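Brerklow Wine Storage - Frequently Asked Questions

Last updated 22 September 2018

Getting a locker

How do I sign up?

Fill out the form at the front desk or ask us to mail you one. You need a photo ID, a credit card and a rough idea of how many bottles you have. You don't need an exact list on day one.

What sizes do you have?

Small lockers hold 20 cases. Large lockers are walk-in rooms with racks on three walls and hold up to 2,000 standard bottles. If you have a lot of Champagne or magnums, count on fitting fewer. There is nothing between the two sizes right now. Members who outgrow a small locker usually take a second one next to it if it's open.

What does it cost?

A small locker is $147 a quarter. Large lockers are priced by the year, and the rate depends on which room you take. Ask for Ronja Backlund, who handles leases. We bill on the first of the quarter and do not prorate the month you leave.

Is there a waiting list?

For small lockers, no. For large ones, yes. Spaces tend to come up in January when annual leases end.

Can two people share a locker?

Yes. Both names go on the lease and both people get a key card. Either one can remove any bottle in the locker, and we do not keep track of which bottles belong to whom. If that is going to be a problem, get two lockers. We have been asked to settle these arguments before and we can't.

Temperature and conditions

How cold is it?

The storage floor is kept at 55 degrees all year. Humidity is held between 60 and 70 percent. There are sensors in each aisle, and the readings are posted on the clipboard by the inner door.

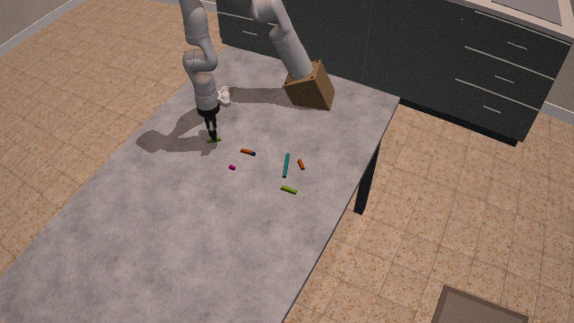

What happens if the power goes out?

The generator starts by itself. It runs the cooling, the door locks and half the lights. The building holds its temperature well in any case, and a short outage won't move the reading much. We email all members if the floor goes above 58 degrees.

Should I store red and white at different temperatures?

For keeping, no. Both do fine at 55. Serving temperature is another matter and you can take care of that at home.

Will my labels get damp?

Some spotting can happen after many years at this humidity. If you plan to resell, wrap the bottles in plastic film before they go on the rack. Rolls are for sale at the desk.

Bringing wine in and taking it out

When can I get in?

Key cards work from 7 a.m. to 10 p.m. every day. The desk is staffed from 10 to 6. You don't have to call ahead unless you need the loading dock.

Can you accept deliveries for me?

Yes, from wineries, auction houses and stores. Have the package addressed to your name and locker number, care of Brerklow. An adult on our staff signs for it and we move it to the cold floor the same day. We don't open packages unless one arrives leaking. If there's a leak we take pictures, set aside the whole bottles and call you.

How should I pack bottles I'm bringing from home?

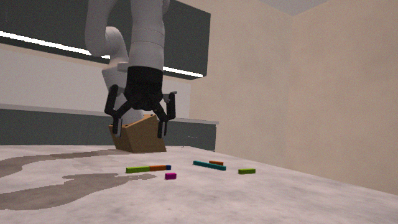

Original wine cartons with dividers are the best choice, and most stores will give you empties if you ask early in the day. Pack older bottles last so they come out first, and keep them lying down in the car if you can. Bottles with seepage should go in a plastic bag. A tan cardboard box with an open top, like the one shown on the table, is a shape we see all the time, and one of those is all right for a short drive if you put dividers or towels between the bottles. We can't ship wine out in a box like that. For shipping you need a molded insert and an outer carton that closes and tapes shut.

How long should I leave the wine alone after moving it?

Young wine, a few days. Old wine with sediment, two or three weeks standing up before you open it. Leobardo Chávez on the floor staff will tell you a month for vintage port, and he has opened more of it than the rest of us.

Can I have people over to taste?

There is a tasting room with one long table and a sink. It's free for members for two hours at a time. Book it at the desk. Glasses are provided, food is up to you. Please rinse the glasses and leave them on the rack - don't dry them with the paper towels.

Inventory

Do you keep a list of what I own?

Only if you sign up for it. The cataloging service is done by hand. We write down producer, vintage, vineyard, bottle size and fill level, and you get a printed list and a spreadsheet. The biggest one we have done so far was 809 bottles and it took most of a week.

Can you tell me what my wine is worth?

No. We don't appraise. Siu-ming Sin keeps a sheet of independent appraisers at the desk and you can take a copy.

Insurance and legal

Is my wine insured?

The building is insured. Your wine is not. Some homeowner's policies cover wine stored away from home and many don't, so read yours or call your agent. You can also buy a separate policy for collectibles. Keep your receipts somewhere other than your locker.

What if I miss a payment?

We send a letter after 30 days. After 60 days the key card stops working. After that the lease terms apply, see section 9 of your copy.

Can I leave my locker to someone?

The wine goes with your estate. The lease ends, but we give the family 90 days to clear the locker at no charge. Put the locker number in your papers.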